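Ticket 3031
Product: Elden order portal
Account: Kidgate Housewares
Status: Resolved
Priority: Normal

Reported Monday, 8:40 a.m.
Product photos stopped uploading after the September update. The progress bar reaches 43 percent and stays there. No error message. Same result in two browsers. Text changes to listings save fine.

Support, 9:15 a.m.
Please clear the browser cache, sign out, sign in again and try one photo by itself. Let us know the file type and where the photo is stored.

Customer, 9:50 a.m.
Cleared the cache. Still stops. Files are JPG, stored on the shared Lirmont drive. Copying the photo to the desktop first makes no difference.

Support, 11:05 a.m.
Reproduced on our side. The update moved image storage to the Hailu server, and your account still has the old folder path. The portal makes the thumbnail, then waits for a folder it can't find. There are 925 listings on the account, and the existing photos are not affected. We are changing the path now.

Support, 1:20 p.m.
Path changed. Please sign out of all open sessions, wait 5 minutes and upload again. If it stops, attach the photo to this ticket.

Customer, 1:45 p.m.
First try stopped at the same place. We had a second session open on another computer. Closed it and tried again, and the upload finished. Photo attached.
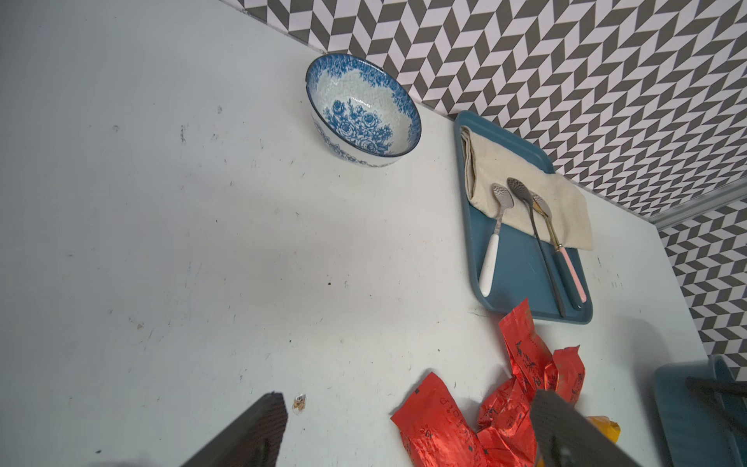

Attachment 1: Blue floral bowl and teal-blue tray

Support, 2:10 p.m.
Attachment received, and it shows in the draft listing too. Closing the ticket. Reply to reopen.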